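Search
Search the magazine
Go

FEATURE

The Long Road Out of Olalville

After 22 issues, the comic that began as a smuggling story has become a book about a town and its debts

By Enda Hegarty

When the first issue of Olalville reached stores in March, four years ago, it looked like a crime comic. Two sisters ran untaxed fuel over a mountain pass, a customs officer tried to stop them, and most of the pages were drawn at night. It sold modestly. The small publisher behind it, Fesden, had planned six issues and printed them on cheap, slightly yellow paper that has not aged well.

The series is now at issue 22, and hardly anyone would call it a crime comic. The pass has been closed since issue nine. The customs officer, Zacharias, has quit his job and works at the sawmill. The older sister, Ilse, is in prison for most of the third collection and appears only in letters. What remains is the town, and the question of who owes what to whom.

That shift did not please everyone. Readers who came for truck chases got a four-issue story about a disputed will. It was slow, and the second of those issues has a long hearing that could have lost half its pages. But the will turned out to matter. It put the younger sister, Maren, in possession of the garage where the whole business started, and it gave Zacharias a reason to speak to her again.

Zacharias is the best thing in the book. In the early issues he is drawn as a heavy shape in a coat, usually seen from behind, and he talks in short official phrases. The writing lets him loosen up a little at a time. By issue 14 he is telling Maren about his father's bees, and the scene works because we have gone so long without hearing him say anything personal. He is still not quite likable. He turned in Ilse, and he has never said he was sorry for it. Maren has never asked him to.

The art has changed too. The first collection was in black, white and a single dull orange. From issue seven there is full color, and it took some time to settle. The snow scenes in the second collection are a muddy purple that hides the figures, and on several pages it is hard to tell the sisters apart. The newer work is much cleaner. The sawmill sequence in issue 19 runs for eight pages without a word of dialogue, and it is never unclear who is standing where or what they are looking at.

Lettering is an area where the series has always been strong. Ilse's prison letters are set in an uneven hand that gets smaller as she runs out of paper. In one of them the last line goes up the side of the page, and you have to turn the book to read it. It's a simple trick, used once.

The latest story, Baltow, takes its name from the next town down the valley. Until now Baltow has been the place where the fuel was sold and where the money came from. We had seen its bus station and one bar. In the new issues Maren goes there to settle her uncle's account and finds that the buyers kept far better records than her family did. Around 200 names are in the ledger. A good number belong to people we have met, among them the schoolteacher and the doctor who treated Ilse's hand in issue three.

Going back to that issue now, the doctor's nervousness reads differently. At the time it seemed like weak drawing. It may still have been weak drawing, but the later story makes good use of it.
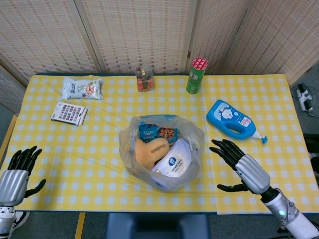 Snack bag on a checkered tablecloth.

Baltow has problems. Maren spends too much of the second part being told things by people sitting down. A new character, the buyers' bookkeeper, is introduced with a page of captions when a couple of lines would have done. The flashback to the uncle's youth repeats what we learned from the will. Anyone picking up the series at this point would be lost, and the one-paragraph recap inside the cover is no help.

The ending of the third part makes up for a lot of that. Maren has the ledger on her lap on the bus home, and Zacharias is in the seat across the aisle. He knows what it is. Neither of them mentions it for five pages. They talk about the price of timber. When the bus stops at the closed pass road, he gets off and she stays on, and we don't know whether she will burn the book or hand it over.

Fesden has said the series will finish with issue 29, which leaves seven to go. That sounds like enough room for Ilse's release and for whatever Maren decides. It may not be enough for all the other names in the ledger, and the book would do well to leave most of them alone.

New readers should start with the first collection and be patient with the purple snow. The fourth collection, with all of Baltow so far, is out Mon 9 November.

Comments

millrace
Glad someone finally mentioned the lettering. I had to turn the book around on a train and the man next to me thought I was reading it upside down.

Dot P.
Disagree about the will story. The hearing is my favorite issue. You find out more about the uncle there than in the flashback.

garagedoor
I dropped this after issue 10 when the trucks went away. Is it worth going back?

millrace
@garagedoor Yes, but start again from seven. You'll have forgotten who the doctor is.

Tomasz
She's going to hand it over. Look at the last panel of 21 again.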